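From: Toàn Võ
To: warnar-data list
Date: Nov 27, 2023
Subject: Re: [warnar-data] How many stapler episodes do we need?

Sebastião Coutinho wrote:
> We have 25 episodes per object for the desk set now, all collected
> with the hand-held grippers. Quách wants to train on Stoto next week.
> Is 25 enough, or should we go on to more? Also, do you want the
> approach kept slow the way we did it in April? The new people are
> going a lot faster and I don't know if I should stop them.

Sebastião,

25 is enough for the tape and the pen cup. It is not enough for the stapler. I went through 22 of the stapler episodes last night and the starts are too much alike. The stapler lies at nearly the same angle in most of them, and the hand comes in from the same side. More of the same won't help us. I would rather have 20 new ones with the object turned between takes. 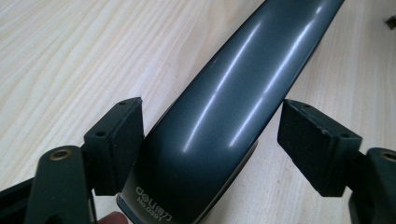 On speed, let people move at whatever pace feels natural, but ask them to ease off for the last bit before the jaws close. That is where the policy needs the most frames. With the stapler it matters more than with the other objects, as the top cover is long and rounded and the pads have to come in level on both sides. The light is a separate problem. There are two bright streaks running the length of the cover, and the left side of the table is close to washed out. Please record half of the new takes with the overhead lamp off – the blinds can stay as they are. Watch the fingertips too, one is showing at the bottom between the jaws. I can mask it, but it's easier if people hold the grip a little lower.

For the file names, keep the Demetti scheme and add a letter for the lamp setting. Don't renumber the old takes. The labels point to them and I don't want to redo that.

The whole desk set stands at 4,000 episodes after filtering. I dropped the ones where tracking was lost partway through, and the list of those is in the shared folder. If any look fine to you, tell me which and I'll put them back.

Can you send me the new calibration file as well? The one I have is from April.

Toàn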